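Runiva Furniture Rental: Questions We Get

Last updated Mar 15, 2025

We rent ornate white furniture to people who need it for a weekend and would rather not own it for a lifetime. Most of what you want to know is on this page. If it isn't, write to Chaltu Jemal at the front desk, who will answer you politely and then add it to this page.

What do you rent?
Console tables, vanities, side tables, stools, a few chairs, and one daybed that needs four people and a good attitude to move. Nearly 90 pieces in all. Everything is white, cream, or a color the maker called "oyster" and we call cream.

Is it antique?
No. Please stop telling your guests it is, or at least stop telling them in front of us.

How much does a scalloped console cost?
The Dinsa line starts at $90 for a weekend. The Flarby line costs more and has more carving on it, and those two facts are related. Delivery is extra outside the county.

Do you take a deposit?
Yes, $400 per order, returned when the furniture is. We look the pieces over in the showroom and refund you within the week. Scratches you tell us about are cheaper than scratches we find.

Can I set a hot dish on it?
You can set a hot dish on a trivet, and the trivet on a cloth, and the cloth on a different table.

What about candles?
Battery ones. In February we got a vanity back with enough wax in the scrollwork to start a small candle business. The client described it as "a little drip."

How do I clean the carving?
Use a dry, soft paintbrush, the kind you'd use for trim. Work from the top down. For fingerprints on the tabletop, a barely damp cloth and then a dry one. No spray polish. It collects in the curls and turns the color of weak tea, and then you and I have to talk about the deposit.

One of the knobs came off. Am I in trouble?
Only if you glued it back on. Most of our knobs are meant to come off. Put it in an envelope, write the table's tag number on the envelope, and hand it to the driver. We own a drawer of knobs that arrived without envelopes and have given up hope of reuniting any of them.

Will it fit through my door?
Measure the door. Then measure the hallway behind the door, which is where it usually goes wrong. The big Flarby console doesn't come apart, whatever your brother-in-law thinks.

How should I lift it?
From the apron underneath, one person at each end. Never by the scrollwork along the back. It looks like a handle. It is a decoration and it will come off in your hand like one.

Do flowers come with the table?
No. You're welcome to bring your own. Use a vase with felt on the bottom, and don't water anything while it's standing on our furniture.

Can I see the pieces before I book?
Yes, and we wish more people would. The Loltidetti Road showroom is open until 5. Ring unit 16 and wait. You may handle anything with a tag on it. Stools can be sat on. Tables can't, and we're sorry we have to write that down.

What's the most I can rent at once?
The largest order so far came to $1335 and filled the van twice. If you want more than that, call first so we can find out whether the van is in the mood.
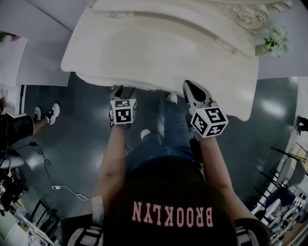 Cream-white table with a curved, scalloped front and carved scrollwork at the back. Pale green flowers near the corner.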